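How a Robot Learns to Mop

Most people can mop a floor without thinking hard about it. A robot can't. It doesn't know where to hold the pole or how tightly to squeeze. Someone has to show it.

That is the job of the Clurer project, a student robotics club that meets on Wednesday after school. Club members pick up a pair of hand-held grippers and do chores with them. Each gripper works like a simple robot hand, with jaws that open and close.
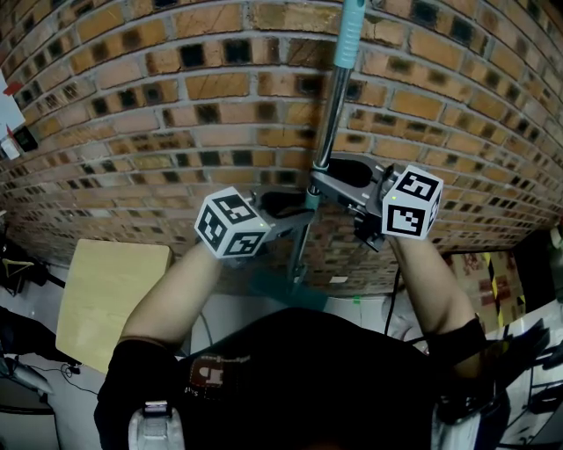 Two grippers, one pole. The cubes on top have black-and-white codes on them.

The codes are called markers. Each pattern is different, a bit like a name tag. A computer can find a marker in a video and work out where the gripper is and which way it is tilted.

Every try at a chore is saved as a recording. The club has 606 recordings so far and wants 2,000 by December. One recording isn't much help to a robot, because people never do a chore exactly the same way twice. With lots of them, a computer program can start to find what the good tries have in common.

Ramil Lagman, who is 13, likes the mop best. "It's long, so the bottom swings when you move the top," he says. "You have to go slow."

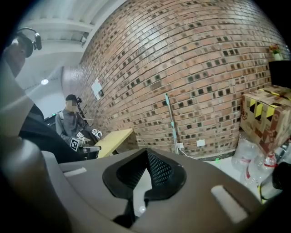

A club session by the brick wall, with the mop leaning behind.

The next step is testing. The club's coach, Sławomir Kaczmarczyk, will load what the program has learned onto a robot arm, and the members will see if it can pick up a mop by itself. They expect it to drop a few – new robots usually do.

Words to know
Gripper: a tool that holds things the way a hand does.
Marker: a printed pattern that a computer can recognize.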